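Skindent: vanity tidying episodes

Skindent tests whether a two-finger arm can put cosmetics away in a small drawer unit. The set holds 60 teleoperated episodes, split by operator. Maintainer: Tsegereda Weldu.

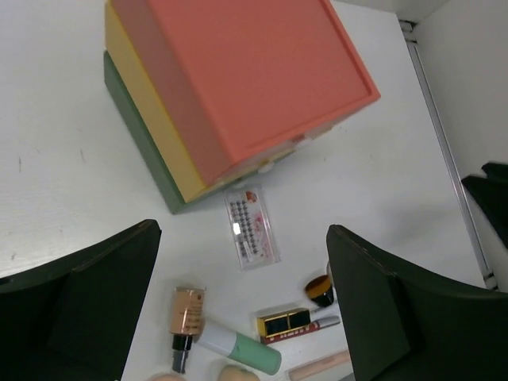

Success is scored per item, at the end of each episode. Small, light goods are the hard class: a clear eyelash case lying flat on a white table gives little depth signal, and glare on the lid makes it worse. Policy baseline: 19 episodes completed unaided.

Known gaps: no liquids, no lid opening.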